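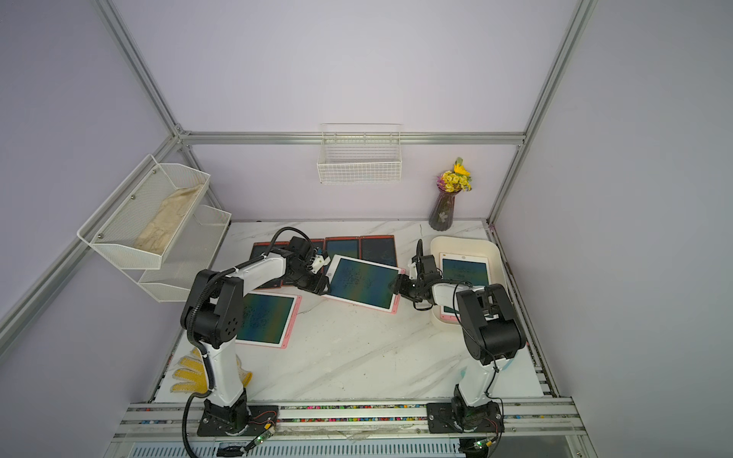
双腕セル。左右のグリッパで筆記タブレットの両端を把持した状態

# Tiltovix Duo 双腕協調制御ソフトウェア

Tiltovix Duoは、2台のアームで1つのワークを扱うセル向けの制御・計画ソフトウェアである。認識、把持計画、双腕軌道生成、実行監視を1つのランタイムにまとめ、板状・薄物ワークの持ち替え、整列、トレイ詰めを主な対象とする。

## 主な機能

### 閉リンク拘束下の軌道生成

両手でワークを把持すると、左右のアームはワークを介して閉リンクになる。Duoは把持成立の時点で左右の手先の相対姿勢を固定し、以後の軌道をワーク座標系で計画する。ユーザーが指定するのはワークの目標姿勢のみで、各アームの関節軌道は内部で展開される。制御周期は300 Hz。左右の指令は同一周期内に送出する。

### 内力制御

位置指令だけで両手把持を続けると、キャリブレーション誤差がワークへの圧縮または引張として現れる。Duoは手先の力推定値から内力成分を分離し、設定値に追従させる。手首に力覚センサがない構成では、関節電流による推定に切り替わる。この場合、薄い樹脂枠のワークでは内力上限を低めに設定すること。

### 認識モジュール(Jirance)

固定カメラ1台の画像から、同型ワークの個体分離と姿勢推定を行う。平置きで並んだもの、斜めに置かれたもの、トレイ内で一部が隠れたものを同じモデルで処理する。遮蔽率がしきい値を超えた個体は候補に残したまま把持対象から外し、アーム退避後に再推定する。

暗色の画面をもつワークは、照明の映り込みで面の傾きを誤ることがある。枠の色が画面と明確に異なる場合は、`edge_source: frame` を指定すると枠の輪郭のみを使う。

### 干渉領域の管理

周辺の棚、かご、トレイ、フレーム材は静的障害物として登録する。ケーブルコンジットはアームの姿勢に応じて膨らみが変わるため、リンクごとに余裕量を設定できる。登録のない物体が作業面にある場合は未知領域として扱い、軌道は迂回する。

## 設定例

```yaml
task: tray_place
object: tablet_pink
grasp:
 left: edge_left
 right: edge_right
internal_force_limit: 8 # N
edge_source: frame
on_slip: hold_and_replan
```

## 仕様

| 項目 | 内容 |
|---|---|
| 対応アーム数 | 2 |
| 制御周期 | 300 Hz |
| 再計画時間 | 約11 ms(軌道終端の変更時) |
| 認識 | Jirance(同梱) |
| セル定義 | Bakke形式、URDF |
| ログ | 関節、手先力、把持状態、計画結果 |

## 制限事項

- 左右で型式の異なるアームの組み合わせには対応していない。
- 把持中に相対姿勢を変える動作(ワークを曲げる、ひねる等)は計画の対象外。
- 安全機能は含まない。非常停止および領域監視は別系統で構成すること。
- 4月以前のセル定義ファイルは `bakke-convert` で変換が必要。変換後はリンクの余裕量が既定値に戻る。

## 提供形態

ランタイムと開発ツールを一式で提供する。軌道の再生と確認に使うビューアBusnessは、実機のないPCにも導入できる。評価ライセンスの申請時は、アームの型式とセルの寸法図を添付のこと。

技術窓口:Evie Whitlock(計画・制御)、Phyllis Clegg(認識)

最終更新:2026年5月27日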